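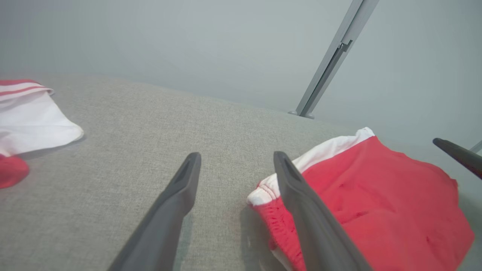 Minutes, software group, 6/17/26

Project: Drestent (garment handling, two arms)
Chair: Getsemaní Orozco
Minutes written by: Tae-yang Seo
Also present: the perception people from Elcombe, the planning people from Dretgate
Apologies: none received

## 1. Minutes of the last meeting

Accepted with one correction. In item 4 I wrote that the planner "refuses" a grasp when the wrist mask is empty. The right word is "delays". It waits for the next mask and tries again up to three times, then gives up. Getsemaní asked that the log message is changed also, as it says the same wrong thing.

## 2. Wrist view segmentation

The new mask model has been running on both wrist streams since the last meeting. Elcombe reported that it works well on clothes of one colour. It is weaker on clothes with bands or stripes. A white waistband on a red garment is often returned as a separate piece, and then the planner sees two small objects in the place of one large one. White fabric with thin red stripes gives the same kind of trouble, and the mask is sometimes cut at every stripe.

Three ideas were discussed:

- Join masks which touch along a long edge. This is simple, but two garments lying against each other will be joined too.
- Use the depth step between neighbouring masks. Dretgate doubts that the depth is good enough at this distance, when the fabric is thin and lies flat.
- Label more striped and banded clothes and train again.

It was agreed to do the third one and to test the second one on recorded data only. The training set has now 3000 labelled frames, of which 852 have a garment with more than one colour. Elcombe will add 300 more of this kind before the next training run.

There was a longer discussion on what the labellers must do when a finger lies over the garment in the view. Until now some of them labelled the cloth as two parts and some as one. Decision: one garment is one label, also when a finger divides it. The labelling guide will be changed and the older frames checked for this point.

## 3. Finger mask

The fingers are removed from the wrist view with a fixed mask, drawn for the open position. When the fingers close, the mask does not fit any more, and a dark edge stays in the view. The mask model then finds a "garment" at the fingertip. The grooves near the tips make it worse, because the mask drawing left them out.

Tae-yang proposed to make the mask from the finger model and the measured opening, frame by frame. The cost is 2 ms on the present computer. Getsemaní asked what happens when the opening value arrives late. Answer: the mask will be made for the wrong opening, so we must use the time stamps and not simply the last value received. Agreed.

The second arm can also come into the view of the first one. It has no mask at all for the moment. The same method can be used, but it needs the calibration between the two arms, and this is not stable enough (see item 4). Left open.

## 4. Calibration between the arms

The error grows slowly during the day. Restarting the driver does not help, repeating the calibration does. Dretgate suspects the mounting of the left base and wants it measured before anybody changes code. Getsemaní agrees, but asks that the calibration result is saved with each recording from now on, so that we can look back at it later. Today only the first one of the day is saved.

## 5. Planner: choice of the first grasp

Present rule: take the highest point of the nearest garment. With flat clothes there is hardly a highest point, and the choice jumps from one frame to the next. The arm starts, stops and starts again.

Dretgate showed a version which keeps its choice until another point is clearly better. Everybody liked the calmer motion. Camacho, the simulation tool, was used for 1000 runs with the old rule and the same number with the new one. The results were not yet complete at the time of the meeting, so no decision was taken. Dretgate will send them in writing.

A side remark from Elcombe: gathered edges and waistbands look like good places to grasp, and the planner could prefer them. This needs a new label class. It was not supported for now, as there is already enough labelling to do. It comes back in July.

## 6. Logging and tools

- The viewer shows the left and right wrist streams with swapped names when it is opened from an old recording. Tae-yang knows the reason and will correct it.
- Masks will be stored beside the original frames and never drawn into them.
- The configuration file for the speed limits exists in two places. The one in the driver folder is valid, the other will be deleted.

## 7. Actions

| Action | Who | When |
|---|---|---|
| Label additional multicolour frames | Elcombe | before next training |
| Change the labelling guide, check older frames | Elcombe | before next training |
| Test depth step on recorded data | Dretgate | next meeting |
| Finger mask from measured opening | Tae-yang Seo | next meeting |
| Measure mounting of left base | Dretgate | next meeting |
| Save calibration with every recording | Tae-yang Seo | at once |
| Send Camacho results | Dretgate | when complete |
| Correct stream names in viewer | Tae-yang Seo | next meeting |
| Ask for a second labelling computer | Getsemaní Orozco | July |

## 8. Any other business

Getsemaní reminded all to write the software version in the test sheet. Several sheets are without it and cannot be compared.

The next meeting will be in July. Getsemaní will send the date. Corrections to these minutes please directly to me.

T. Seo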